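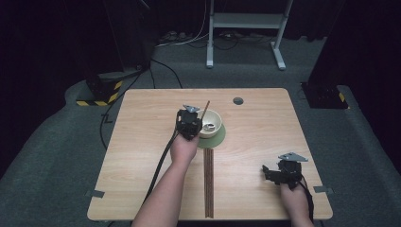

Tips for Getting Along with Hand-Held Grippers at the Table

I've had the Flomstead gripper pair on loan for most of the spring, and so many of you wrote in after my February column that I thought I'd put all my notes in one place. If you haven't met them, the Flomsteads are a pair of grippers you hold yourself, one in each hand, and you do a small chore with them so that a robot arm can later be taught to do the same chore. Ketbridge rents them by the week with the cables and the lessons included, and I paid the regular rate (277 dollars, and yes, I winced).

Start with tableware. A small bowl, a spoon and a few chopsticks will teach you more in an afternoon than a whole sink full of dishes, and they hardly take up any room.

Put the bowl on a coaster. My bowl used to skate away from me every time I nudged the rim, and a plain round coaster settled it right down. It also gives you a home spot to bring the bowl back to, so every try starts from the same place.

Lay chopsticks so they point toward you, side by side, with a finger's width between them if your table allows. Thin round things are the hardest items in the whole beginner set! I pinch near the thick end, lift straight up, and only then turn my wrist. If you turn first, the stick rolls and you'll be chasing it into next week.

For a spoon that's lying down inside a bowl, come in from above and go slowly. The Flomstead is a boxy thing and it will bump the rim if you come in at a slant. My friend Regula Imhof swears by steadying the bowl with the left gripper while the right one goes in, and after fighting her on it for days I have come around completely.

Mind the cables. Each gripper has its own, and I like the left one going off to the left and the right one off to the right, so they never cross in front of me. A bit of tape on each side of the table makes a handy marker if you want to keep your things inside the same stretch every time.

Keep sessions short. I do 17 tries, put everything down, shake out my hands and have some tea. The grippers aren't heavy when you pick them up, but around 3 in the afternoon mine seem to gain a pound apiece.

Would I rent them again? I would, for the lessons as much as the grippers. The printed booklet is skimpy on chopsticks, though, and I'd love a longer cable on the left side. I'll be trying the Pluvham set next and will add my notes to this page when it goes back.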